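Stock, Soup and the Bottom of the Fridge
Speaker notes, Ridgeway Food Evening, August

Slide 1. Title

Wait for the chairs to stop scraping. Say hello, thank Ridgeway for having me back, and say the tasting pots are on the side table for the break.

Open with the question: hands up if you've thrown away a leek top this week? (Leave a pause. Put my own hand up.) I did it for years. I'd buy lovely leeks, chop off the green half, bin it, then drop a stock cube in the pan. Madness!

Slide 2. What a stock wants

Onion, carrot, celery if you've got it. That's your base and it'll forgive you nearly anything after that. Mushroom stalks are marvellous. So are parsley stems, the rind off a hard cheese, a tomato that has gone a bit soft.

Go easy on the cabbage family. A bit of cauliflower stalk is fine in a soup, but an hour in a stock and the whole house smells of school dinners. Beetroot turns everything pink (which I rather enjoy, but warn your guests).

Anything slimy or mouldy goes in the compost. We're saving good food here, and a bad carrot makes bad stock.

Slide 3. The freezer bag

This is the bit I get most excited about, so keep an eye on the clock. One bag, kept in the freezer door, and every time you cook, the trimmings go in. Onion ends, carrot peel from washed carrots, the lot. When the bag is full, you make stock. You don't have to plan it.

Tell the Skalton story: the year I did the village lunch there and made soup for 37 out of bags people had been filling at home. Every bag was different and the soup was glorious. Someone had put in fennel tops! I've been adding fennel ever since.

Slide 4. Getting the chopping done

People tell me soup is too much faff, and when I ask what they mean, it's nearly always the chopping. So a few words on this. Clear yourself a decent stretch of worktop before you start. Put a damp cloth under the board if it slides. Have a bowl beside you for the trimmings, so they go straight in the freezer bag afterwards. Sharp knife, fingertips tucked in, and no hurry at all.

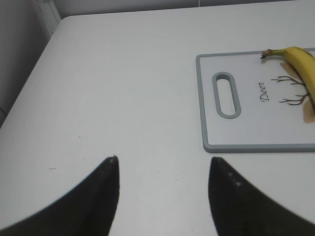 Next slide: the board with the grey rim. 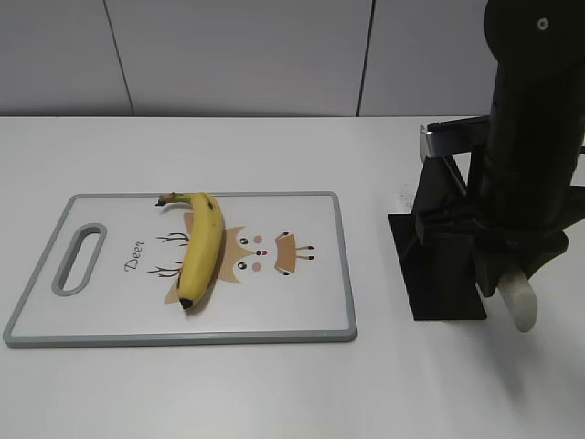 Size of pieces. For stock, big chunks. For a soup you're going to blend, medium, and don't fuss over the shape. For a chunky soup, go smaller than you think, small enough that a spoon can hold three different things at once. That's the real pleasure of a minestrone and it's worth the extra few minutes.

If anyone asks about raw chicken: separate board or scrub well in hot soapy water before the veg goes anywhere near it. Say it clearly, then move on, or we'll be on this until bedtime.

Slide 5. The slow start

Butter or oil, chopped onion, a good pinch of salt, lid on, low heat for 10 minutes. You want it soft and sweet, with no colour. I used to rush this and wonder why my soups tasted thin. The onion hadn't given anything up yet!

Then the harder veg, then the stock, then the soft things last. Peas need 2 minutes. Spinach needs less.

Slide 6. Fixing a dull soup

Read these out slowly, people write them down.

Flat? Salt first, a little at a time.
Still flat? Lemon juice, or a few drops of vinegar.
Too sharp? A knob of butter or a spoonful of cream.
Too thin? Blend a ladleful and stir it back in.
Too salty? More unsalted liquid and more veg. The potato trick has never worked for me, but somebody will tell you it does.

Mention the Kastley allotment marrow soup here. 100 g of red lentils and a teaspoon of cumin rescued a pan I'd all but given up on.

Slide 7. Break and tasting

Three pots out: leek top and potato, the fennel one, and the Brokard Farm beans with cheese rind. The bean one has dairy, say so twice. Labels are in the blue folder.

Questions after the break. If it goes quiet, ask what's the oddest thing they've ever put in a soup, and get ready to defend the peanut butter.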